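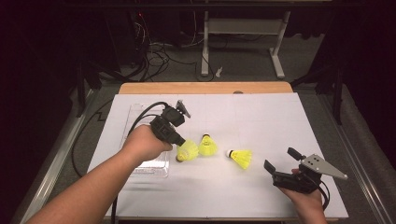 Three yellow shuttlecocks on the gridded board, clear tray to the left.

Shuttlecock FAQ – Norkby Badminton Club

New members ask us a lot about shuttles, far more than they ask about rackets, and we love it! Negin Hashemi started this page as a single sheet pinned up by the door and it has been growing ever since. If your question isn't answered, catch Negin or Farzad Bakhtiari on club night (Thursday, doors at 7 pm).

What do you call the thing, a shuttle, a shuttlecock or a birdie?

All three are fine. Most of us say shuttle. Farzad says birdie and will not be talked out of it.

Why do you use yellow nylon ones on club night?

They last and they're cheap to replace, and the yellow shows up beautifully against our hall's pale walls. Feather shuttles are lovely to play with (really lovely, if you've never tried one, ask for a go) but a hard-hitting doubles game can finish one off in a few rallies. Nylon keeps going for evening after evening. We bring out feathers for match nights and for the January tournament.

Do nylon shuttles fly differently from feathers?

Yes, and you'll feel it straight away. A feather shuttle leaves the racket fast, then slows sharply and drops steeply. Nylon slows down less and comes through a bit flatter. Net shots are where most people notice the change, as feathers tumble more. Give yourself ten minutes of knocking up when you swap from one to the other and your hands will sort it out.

What does the coloured band round the base mean?

On many nylon shuttles the band tells you the speed. The usual code is green for slow, blue for medium and red for fast. Not every maker follows it, and plenty of shuttles have a band in some other colour, white or black for instance, so check the tube before you assume anything. We mostly want medium speed for our hall. In a cold spell the air is denser and shuttles fall short, so we go up to a faster one.

How can I tell whether a shuttle is the right speed?

There's a proper test and it's good fun. Stand at the back boundary line and hit the shuttle underarm, as hard as you can, upwards and along the length of the court. It should land a little short of the far back line, somewhere near the doubles long service line. If it sails out it's too fast for the hall. If it drops well short, it's too slow. Try it from both ends and get two different people to hit.

When is a shuttle finished?

Look at the skirt first. A small nick won't matter much, but a split that runs up towards the base will make it wobble, and you can usually hear it as well. Then press the base with your thumb. It should be firm and evenly rounded. Last, check that the base and skirt are still tightly joined. A shuttle that has started to come apart goes in the retired box, please, and never back in the tube! We have all opened a fresh-looking tube and pulled out a horror.

The skirt has gone out of shape. Can I rescue it?

Often, yes. Nylon skirts squash if they've been sat on or trodden on. Ease the skirt back out with your fingers, working round the rim a little at a time, then pop the shuttle into a tube overnight. Some people hold theirs over a bowl of warm water first, and that does soften the nylon. Keep it well away from a hairdryer on full. (Ask Farzad.)

How should I store them at home?

In the tube, lid on, all facing the same way so that each base nests in the skirt of the one in front. Keep the tube out of the car in summer and off the radiator in winter. Feather shuttles like a bit of humidity, nylon ones aren't fussy.

Should I sort mine out now and then?

Do! It's a strangely satisfying job. Tip them out on a flat, pale surface with good light, because yellow nylon on a white board shows every split. Something with a grid on it is even better, as you can line a skirt up against the squares and see whether it has gone oval. A shallow tray beside you is handy for the keepers. Turn each one round by the base and look down into the skirt as well as at the outside. Negin went through the club's whole stock before last season, 154 shuttles, and retired 57 of them. Our rallies got noticeably better the following week.

What happens to the retired ones?

They still have plenty of life in them. The juniors use them for throwing games and for target practice into hoops, and beginners can hit them against the wall all evening without worrying. If you'd like a handful for the garden, just ask. The really broken ones go to the craft table at the summer fair, where they become rockets, angels and one very good squid.

Do I need to bring my own shuttles?

No. Shuttles are included in your session fee. Bring your own if you have a favourite, but put your initials on the base in pen or they'll vanish into the club tubes for ever.

Can I buy a tube from the club?

Yes, at the price we pay. Negin keeps spares in the cupboard by the stairs, nylon on the top shelf and feathers underneath. Let her know by Thursday if you want more than two tubes, as she orders on Friday mornings.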